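Notes for tonight, bench space talk, teachers' group, May 14, 2019

Open w/ the Muriithi story. Don't rush it. 17 kids, 2 sinks, every surface buried by the second week of December.

Point one. Clutter costs time. We timed setup before and after clearing the benches, 55 minutes a week saved. Pause here, let them do the math.

Storage: tall shelves at the back, NOT under the sinks. Mention the Fokard bins, cheap, lids crack tho.
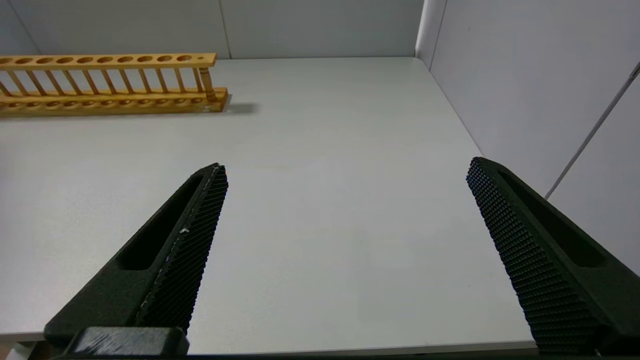
White tabletop, wooden test tube rack at the far left.

Point two: one rule, bench goes back to bare at the bell. Kids will grumble. Erasto Massawe got his eighth graders doing it in a month, ask him to stand up if he's here.

Money slide. Whole refit was $647, mostly paint and shelving. Skip the Vilix quote unless someone asks, it's out of date.

Labels - big letters, same color per class. Dont read the whole list out.

Questions, then handouts by the door. Get the clicker back from Erasto.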